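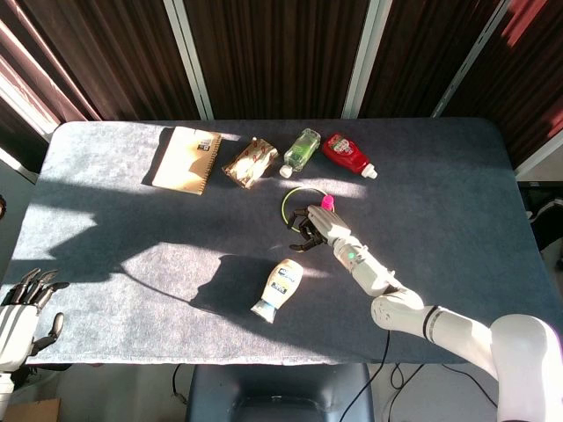

Notebook, snack and bottle of green liquid on a sunlit table.

Home | Newsroom | Our People | Inclusion | Contact

Rullholm Expands Returning Parents Program to All Sites
By Saadet Tatlı, Employee Programs
March

Rullholm will open its Returning Parents Program to employees at every site beginning next month. The program was first offered at the Dokela office, where 65 employees have taken part. It will now be available to all 3778 members of the workforce, including those on hourly schedules.

Under the program, an employee coming back from parental leave may work a reduced schedule for up to 24 weeks without a change in job title or benefits. Each participant is matched with a colleague who has made the same return within the past three years. The pair meets every other week during paid time - in person where possible, and by phone for employees on evening shifts.

Responses to the employee survey shaped several parts of the expansion. A total of 1477 employees completed the section on family and caregiving. Many asked for clearer guidance on how reduced hours affect annual reviews, and the revised policy states that goals must be adjusted in writing before the employee's first day back. Adoptive and foster parents are covered on the same terms.

Managers at the Zinovham plant will complete a half-day training session before the program opens there. The course was prepared with Soylu, an outside training firm, and covers schedule planning, private space for nursing employees and the handling of shift swaps. Managers at other sites will follow by region.

Employees who are currently on leave will receive a letter at their home address. Those who returned in January or later may also apply. Forms are available from the site human resources office and should be submitted at least two weeks before the requested start date.

Recent Items
Mentoring Circles Open for Spring Enrollment
Zinovham Language Classes Add an Evening Section
Updated Guidance on Religious Holidays and Scheduling
Dokela Office Hosts Regional Career Day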